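Home | Forums | New posts | Members | Search
Filed under: Kitchen Appliances > Fridges & Freezers

Glass shelf or wire for a rented flat? 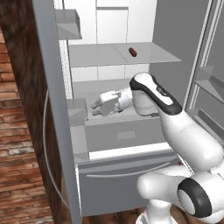 Page 1 of 3

ottoantal wrote:
Replacing the fridge in the Erneck flat before the new tenant comes in October. Glass shelves like the render, or plastic-coated wire? The wire one is 55 cheaper. Running temperature matters more to me than looks.

m_kaczorowski wrote:
Glass. Spills stay on one level and you wipe them up. The drawback is airflow: a full-width shelf with food pushed against the back wall gives you a warm top and a frozen lettuce. Leave a gap at the rear.

Baluyot34 wrote:
Disagree. Wire lets cold air drop evenly and it does not crack. I have replaced two glass shelves in rentals and the part cost more than it should. Tenants put hot pans on them.

m_kaczorowski wrote:
That only holds for a static fridge. With a fan the shelf type makes little difference. Check whether the model has one before arguing about wire.

rowena.a wrote:
Whichever you buy, put a thermometer in a glass of water on the middle shelf and leave it overnight. Air readings jump each time the door opens. You want 3 degrees, 5 at most. The number on the dial is a setting and tells you nothing about temperature.

Baluyot34 wrote:
Agreed on the water. Still wire for me.

ottoantal wrote:
The glass model has a fan -- I checked the manual. Going with that. Does the door seal need anything from new?

rowena.a wrote:
Warm soapy water twice a year, then dry it. No grease.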